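Subject: Re: [letters-l] How are you all storing your scans?
Date: Friday, January 28, 2022

Margit Bárány wrote:
> I've got two shoeboxes of my grandmother's letters from Prutov
> and no plan. Do I scan everything first and sort later? And does
> the computer need to be anything special? Mine's an old desktop
> and my nephew keeps telling me to junk it.

Hi Margit, and hi everybody,

Oh, I love this question! I've been at the Gál family letters since September, all 786 of them, and I'm up to 298 scanned (the aunts write faster than I can scan, or so it feels). Please sort first. I did it the other way and ended up with a folder of files called scan0001 and so on, and I still find halves of the same letter in two places.

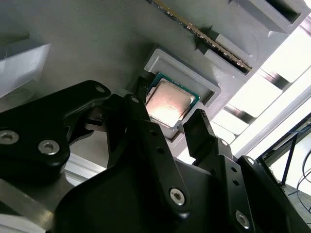
Sorting doesn't have to mean reading. I just went by handwriting and paper, then put each pile in an envelope with a pencil number on it, and the file name starts with that number. My envelopes live in an old drawer unit I had to put back together myself, with hex-socket screws like those silver ones, so dig out your hex keys if you're buying secondhand shelving!

As for your nephew: keep the desktop! Scanning one page at a time is not hard work for a computer. What mine needed was disk space, and a second drive took care of that. These big old towers have room inside.

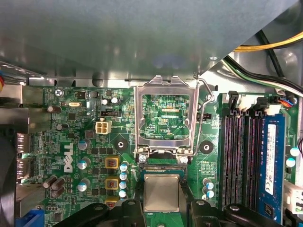
HOW I SCAN

Plain letters at 300 dpi, color, even when the ink is black. The blue airmail paper gets a black sheet behind it or the back shows through. I use Dulix because it lets me type the file name before the scan instead of after. It does sulk if you have more than 200 pages in one batch, so I stop well before that. 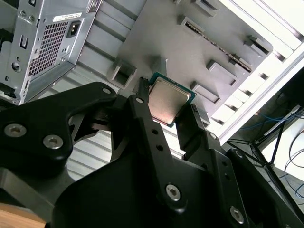
Postcards I do front and back and keep together as one file. Envelopes too, please don't skip them! Half of my dates come from postmarks, and one from Ernard settled a fight between two cousins over who moved first.

For backups, I copy everything to a drive that lives at my sister's house and swap it when I go over for dinner.

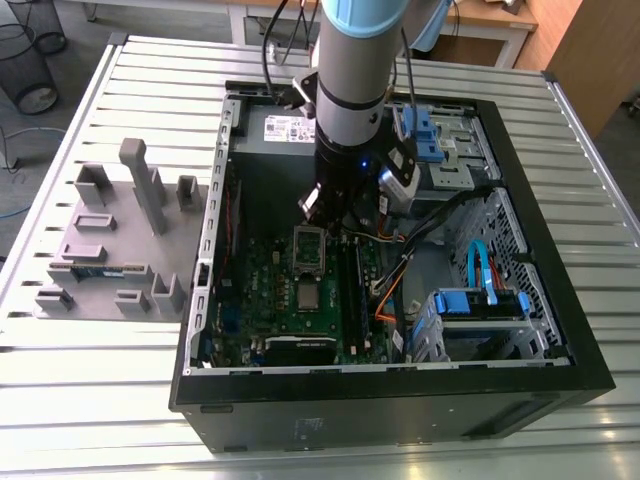
She has around 4000 photos of her own on there, so we label our folders by name and stay out of each other's way. Mostly.

How many letters per box, do you think? And is any of it in the old script? I've got an alphabet sheet I can mail you.

Josie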